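Oltwood Community Learning
Home Organisation, Unit 6: Utensils on the Counter
Course notes, revised 2020-07-12
Tutor: Frans Dewulf

Before you start

Read the Unit 5 notes on drawers first if you missed that class. We will not go over dividers again. Bring a tape measure, a tea towel and the utensil list you made at home.

1. What we mean by counter storage

Counter storage is anything that stays out when the kitchen has been cleaned up for the night. It includes crocks, jars, racks, baskets and trays. It does not include the dish rack, which is covered with sinks in the next unit.

Most households in this course have more utensils than drawer space. The usual answer is an upright container near the stove. It costs very little and takes up a small patch of counter, but it needs looking after. Grease and dust settle on whatever is left standing in the open, and a container that is never sorted fills up with things that belong somewhere else.

2. Choosing a container

Weight matters more than colour. Metal turners and ladles are top-heavy, and a light container will go over when you pull one out in a hurry. Glazed ceramic and stoneware are good choices. Thin plastic is fine for chopsticks and straws.

Check the height against your longest tool. As a working rule, the container should hold the lower half of the handle. Check the mouth as well. A narrow mouth keeps tools upright but jams easily, while a wide one lets them fan out over the counter.

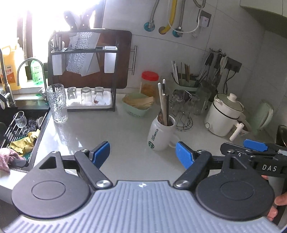

Mugs are the most common stand-in, and most people already own one they never drink from. They suit light, slim tools. The Starbucks mug has a whole bundle of long handles in it, white, gray and dark, and they stand well above the rim, so a mug used like this should hold nothing heavy. Chopsticks do better in a container of their own, as they have in the green one back against the wall. If you use a mug, turn the handle toward the side you reach from and keep it back from the edge of the counter.

3. Sorting the contents

Do this at home before the next class. Allow 40 minutes.

Empty the container completely onto a tea towel.
Wash and dry the container, including the bottom. Crumbs and water collect there.
Make 2 piles: used this week, not used this week.
Put the first pile back, handles down.
Leave the second pile in a box in another room until the next class. Whatever you go looking for can come back to the kitchen.

Sharp tools do not go in an open container. This covers paring knives, skewers, mandoline blades and kitchen scissors without a guard. Table forks and spoons belong in the drawer unless you have no drawer.

Wooden spoons must be fully dry before they go in. If they come out smelling musty, scrub them, dry them standing in the open air and look at the bottom of the container again.

4. Grouping with other items

A utensil container is rarely alone on the counter. Oil, dried food, glassware and small appliances all compete for the same space near the power point. Keep the things you cook with at the front and the things you serve with further back or to the side.

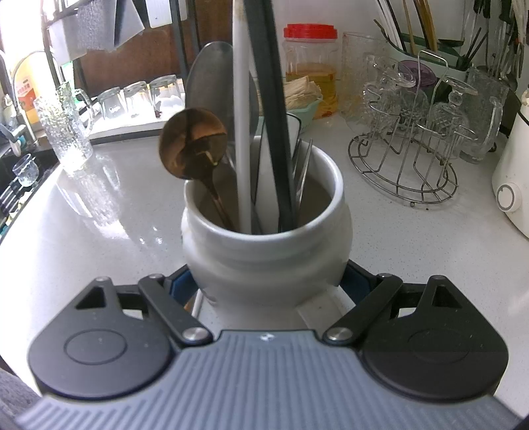 Figure 2. Glazed crock with metal turner and gold-toned spoon; jar, pitcher and cup rack behind.

A deep, round-bellied crock takes the larger metal tools. Put the tallest at the back and the ones you reach for most at the front. If a spoon leans out over the side, make sure it leans away from the burners and from the path of your sleeve.

Stemware stored upside down on a rack should be clear of anything you pull out quickly. Leave 200 mm between the rack and the utensil container if your counter allows it. On a short counter, move the rack first.

5. Wall rails

A hook rail frees up the counter and suits tools with a hole or loop in the handle. Fix it into studs or use the correct wall anchors. Do not hang tools over a power point or across appliance cords. Renters should ask before drilling. The Dirnberg handout in your folder covers adhesive rails and the loads they will take.

6. For next class

Bring a sketch of your counter with measurements, showing the stove, sink and power points. Mark where the utensil container stands now and where you would like it to go. Students who missed the December session can collect the Unit 4 sheets from the front desk.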